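After the flood at Grenness: a fire officer on what the plan missed

2018-09-17

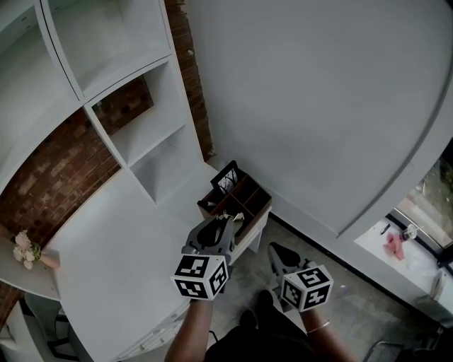

White shelving set against an exposed brick wall.

Mairéad Corrigan spent the first two weeks of August in a school sports hall. She had been asked by the county to look at how the town of Grenness emptied its low streets on the night the river Lynch came over its bank, and the sports hall was where most of the residents had ended up.

"I wanted to talk to people while they still remembered the order of things," she says. "Who knocked, what time, what they were told. After a month it all runs together."

Corrigan was a fire officer in Gurnstead until she retired, and now reviews emergency plans for small councils. Her report on Grenness came out last week. It has 11 recommendations, and she says most of them could have been written before the flood.

The evacuation plan was drawn up for 1,000 residents on the east side of the river. It relied on text alerts, with police going door to door as a back-up. The texts went out on time. The knocking started late, and in Mokby Lane it did not start at all until the water was over the kerb.

"The plan said 'officers will attend each address'," Corrigan says. "It didn't say which officers, and it didn't say from where. On that night there were six on duty for the whole district and two of them were at a road accident."

She is careful about blame. The officers who did reach the lane carried people out, she says, and she has no criticism of them in the report. Her concern is with a document that was signed off and then not tested. The last full exercise was held five years ago, in daylight and in dry weather.

The part of the report that has drawn most attention locally deals with sheltered housing. Tenants in the block at the bottom of Mokby Lane had been told to wait in their flats for help. Nearly all of them did. The lift stopped when the power went, and those on the upper floors were brought down the stairs by neighbours.

"They did exactly as they were told," Corrigan says. "One woman had her coat on and her bag packed and she sat by the door for three hours. I've thought about her a good deal."

No one died at Grenness, and Corrigan says that has made some people slow to read the report closely. She was asked at the public meeting whether the result did not speak for itself.

"I said the river peaked lower than the forecast. Take that away and I'd be writing something else."

What she would like to see first is a list, held on paper, of residents who cannot leave without help, checked every spring by someone with a name and a phone number. The council has a list of this kind already – it was on a computer in an office that flooded.

She also wants the siren brought back. It was taken down when the text system came in, and the pole is still standing beside the bridge. The council says it is getting prices and will reply to all the recommendations before Christmas.

Corrigan will return to Grenness for the next exercise, which she has asked to be held after dark. "I don't mind if it goes badly," she says. "I'd like to see them do it at two in the morning with the phones off."

The full report can be read at the library in Gurnstead and at the council offices.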